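Open day at Goicoechea, July 2, 2018

We drove over in the morning and were parked by ten. The open day is in its third year, and the organizers had printed 2,000 programs, which were gone by lunch. Entry was free, but the parking field was not.

The main hall was taken up by Tistden, who sell silk and fabric flowers to hotels and shop fitters. Their catalog runs to 580 stems. We skipped the talk and went to the arranging area at the back, where the flowers were out on a gray tabletop with light wooden side panels. 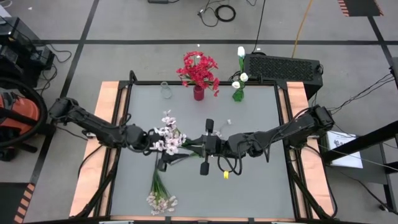

Three vases in a row, with the pink and white blossoms nearer the front.

The short red vase had the fullest arrangement, all bright red. The green glass one held white tulip-like flowers on tall stems, and the small clear one was still empty. I liked the tulips best – plain, and tall enough to stand up next to the red.

Red flowers are hard to get right in fabric. Cheap ones tend to look flat. These had thin dark veins across the petals and yellow stamens in the middle, and the leaves came in several greens, from pale sage to olive. Long stems are sold singly or in bunches, and a bunch was 60 dollars at the Zavetti counter by the door.
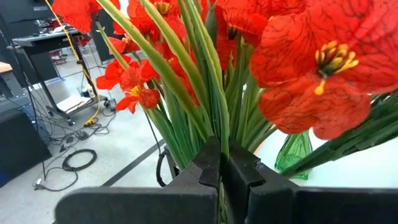

Getting there and food

Take the Plultton exit and follow the signs past the water tower. Lunch was sandwiches or soup, and the line moved quickly. The restrooms are in the next building. There is a smaller open day in February, indoors only, with no parking charge.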